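# Small Arm, Soft Goods

*A shared-workshop build that spent less on the arm than on what sits at the end of it*

The Pristum workshop occupies the back half of a former print shop, and its robot bench is the one nearest the loading door. The arm bolted there is a six-joint design cut and printed on the premises, driven by hobby-grade serial servos and powered from a single bench supply. Parts came to 1383 dollars, including two shoulder servos that were stripped in December and replaced.

The task is narrow. The arm picks artificial flowers by the stem, one at a time, and sets them upright in a holder. Silk flowers are a poor match for the usual methods. The petals deform when touched, the stems bend and keep the bend, and thin wire branches catch on anything with an edge. A suction cup is useless on all of it.

The first gripper was a parallel-jaw unit from Esteck with flat aluminum pads. It held a main stem well enough, but the pads rotated the stem as they closed, and the blossom swung out of line. The second version uses printed jaws with a shallow V-groove lined in silicone sheet. The groove centers the stem before the force comes on. Closing current is capped in firmware — the servo stops at a set load and holds there.

A small camera sits on the wrist, behind the jaws, looking forward along the approach. Its mount went through seven revisions, most of them concerned with cable strain. The lens is fixed-focus. At working distance a large blossom can fill much of the view, so the software looks for the main stem and ignores the petals. Leaves remain the main source of false detections, especially where a dark margin runs nearly parallel to the stem.

Control runs on a secondhand Ekon industrial PC. The motion planner is plain: approach from the side, pause, correct once from the wrist view, close, lift. Over 3000 logged cycles the most common fault was a snagged branch on the lift, recorded 774 times. Slowing the first part of the lift helped more than any change to the jaws. A Stanciu force sensor is on the shelf, waiting for an adapter plate.

The remaining work is mostly calibration. The wrist camera has to be realigned whenever the jaws come off, and the present procedure takes most of an evening. 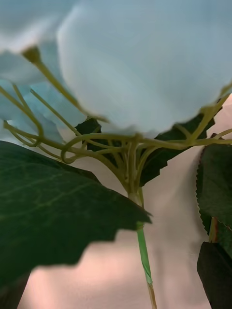
**Can the same gripper handle fresh flowers?**

Probably the woodier stems, with a lower current cap, but soft stems would need wider pads and a separate round of testing.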